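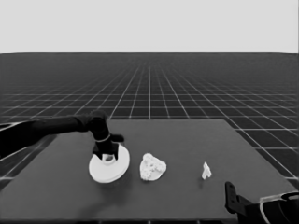 Ticket 2961 - Flonodau sim, gear set task, demos not saving right
Status: open
Queue: Prestbridge data collection
Raised by: Kenneth Bañez

Problem: teleop demos from the two-arm gear set come out with the gripper channel lagging the arm channel. Arm is where it should be, fingers are late. Only on the sim bench. Shows up when you replay, not while you're driving, so we recorded a fair few before anyone spotted it.

Recorded so far: 143 episodes. Flagged by the checker: 53. Rest not proven good, just not flagged. Please don't push any of them to the training bucket yet.

Tried already:
- restarted the recorder. No change
- new session, fresh scene load. No change
- swapped operators. Same lag with both of us so its not someone's hands
- turned wrist views off, left the overview on. Lag gone!! Turned them back on, lag back

So it's the wrist views, or something that rides along with them. Left wrist and right wrist both go through the same writer thread, overview has its own. 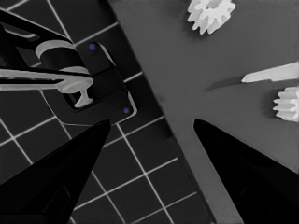

Prestbridge, 01/02/2024

Update. Went through the wrist streams on their own. The picture itself is fine, sharp, grid lines clean, parts on the table where the state log puts them. White gears against the grey show up well enough, even part hidden. Fingers open and the log says open.

Trouble is the timestamps. Wrist images get stamped when written, arm state gets stamped when read. Gripper state is bundled with the wrist image (why??) so it picks up the late stamp. Worst gap I measured was 8 steps. Enough to teach the policy to close on nothing.

Asked Mansilla whether their bench does the same. They're on an older recorder and don't bundle, so no use as a comparison. They did have the opposite problem in September, fingers early, and fixed it by stamping at read for everything. Want to do the same here.

Zindcombe build with the patch installed on the second machine. Short test run, open jaw approaches only, no grasping, both wrists on.

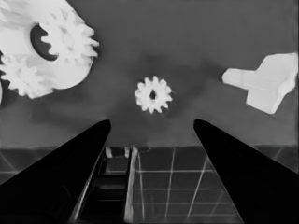 Wrist view, jaw open, small gear ahead between the fingertips.

Replay of that run lines up. Gripper channel and arm channel on the same step all the way through. Checker passes it.

Not closing yet. Approaches are the easy bit, fingers hardly change. Need proper pick and hand-over episodes, where one side is shut and the other open, becuase thats where the old lag did the damage.

To do:
- rerun picks with patch, left arm and right arm separately
- then both together
- compare finger width in the log against the overview, by eye, at every close event
- check the reset puts the parts back on the table before the first step is logged (seperate bug maybe, seen it twice)

Handing over to Milagros for the grasp runs, I'm out after lunch.

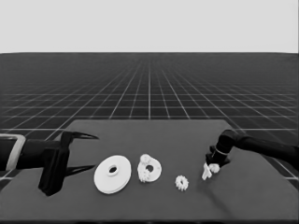 Milagros Estrella
Operator lead, demo collection

Picked this up. Grasp runs going on the patched build. Right gripper has a small part and is holding it just over the table, left one is open and empty, and the log agrees on both. Good sign. The old build would have had me arguing with it by now.

Couple of things for Kenneth when back:

1. Can we unbundle gripper state from the wrist images altogether? Stamping at read fixes the symptom but if somebody turns the wrist views off to save disk we lose the finger data too. Just checked, we do.

2. Old episodes. Arm stamps are right, so in theory we could shift the gripper channel back using the raw read times. Only if the raw log was kept. I think it was on the first machine, not on the second. Don't delete anything till we know.

3. Please nobody relabel the flagged ones as "failed grasp". They aren't, the operator did it properly, the recording is what's off. If they go in as failures the learner gets the wrong idea about perfectly good picks.

Leaving at open, priority stays high. Will post the checker output for the two-arm runs once they're through.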